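15/07/2022

Play cafe, nearly there. Green cloth is down on the table and I've put out the white plate and the stripy orange donut from the Jendance set. Love that donut – looks a bit like a pumpkin.
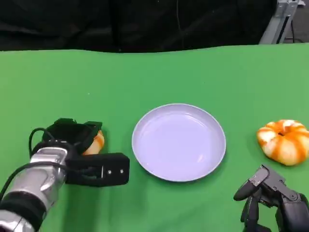

Does toy food need washing after every session? Once a week in soapy water is plenty, unless somebody's been chewing it.

Still want cups. Mercy says try Dinano, they had some in Febuary. Right, off to find the teapot lid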